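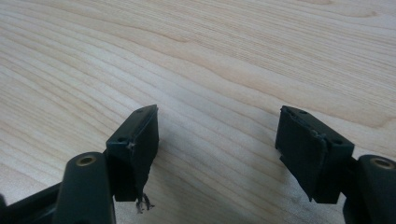 Heywood, 2019-08-08

Two-day club championship: how do we handle a tie, and does my handicap matter in the play-off?

Posted by Shivam Sengar

Hello to all. I am playing golf for three years and I joined my present club in April. In a few weeks there is the club championship, which is 36 holes over two days, and I have entered for the first time. My playing handicap is 22, so I do not expect to win the main trophy, but there is also a net prize, the Hurnard Cup, and a friend told me that last season it finished in a tie and there was a long discussion in the bar about who should have it.

I have read the notice in the changing room two times. It says that the gross prize is decided by a play-off over three holes and the net prize "on countback". I understand the first one. The second one I do not understand well. Is it the last nine holes of the second day only, or the complete second round? And if it is the last nine, do I take away all my 22 shots, or half of them, or the shots that fall on those holes by the stroke index?

I have also a smaller matter. If two players tie for the gross prize and one of them has already gone home, what happens to him? My train is not very late in the evening, so I would like to know - also if this is only theory in my case.

I did not want to ask in the shop, because it was full of people and the man there was busy with the entry sheets. Thank you for your patience with my English. I have tried to check every sentence.

Beverley Wragg

Hi Shivam, welcome. The notice at your club is short, so you have to ask them which method they use. I can tell you what is usual at the places where I have played.

For a competition over two days, most clubs look first at the complete second round. The better net score on day two wins. If this is also equal, they go to the last nine holes of day two, then the last six, the last three, and at the end the 18th hole alone. Some clubs go directly to the last nine and forget the rest of the round. Both can be fine, but it has to be written in the conditions before anybody starts.

About the shots: in stroke play the common way is to take off half of the handicap for the last nine, a third for the last six, and so on. With 22 you would take off 11 for the last nine. For the last three holes it is one sixth of 22, so you get a fraction, and the fraction stays as it is. In Stableford you do not do this, as the shots are already counted hole by hole in the points.

One example, so that it is clear. Say you come in with a gross 44 on the back nine on the second day. Your net for the countback is 33. A player with handicap 10 who came in with 39 would have 34, and you are in front of him, if everything before was equal.

Please be careful with one thing. If the competition starts from two tees, the "last nine" can mean holes 10 to 18 for everyone, also for the players who began at the 10th. Ask about this too.

Cyril Staniforth

Countback is a lottery and always was. Play well on the last day and forget it. As for the train, if you are in a play-off and you are not there then you have lost, simple as that. Get a later train.

Carol Gosling

I agree with Beverley on the countback. To Cyril I would say that it is better to check first, as some clubs hold the play-off on another evening. At ours the two players can have up to a week to arrange it, and this is printed on the entry form. Other clubs send you out directly after the last card is in, and then, yes, the absent player loses.

So I would write a short email to the secretary with these points:

Is the net tie decided on the complete second round or on the last nine?
Is a fraction of the handicap used, or the stroke index?
When is the gross play-off, and must I wait for it?

It is a normal thing to ask and you will not look foolish. When I was new I asked much less clever things than this. At my first medal I handed in a card without my own signature, after a very good round by my standard, and I was disqualified - so please check also the signatures, yours and your marker's, and the score on every hole before you give the card back. The total is not so serious, the club adds it up for you, but a hole score that is lower than what you really made will cost you the whole round.

Shivam Sengar

Thank you very much, Beverley and Carol, this is exactly what I needed, and thank you to Cyril also. I have written the email this morning with Carol's points and added the one about the two tees. If the reply says something different from what is here, I will put it under this post. For the train, I have found one that leaves later, with one change.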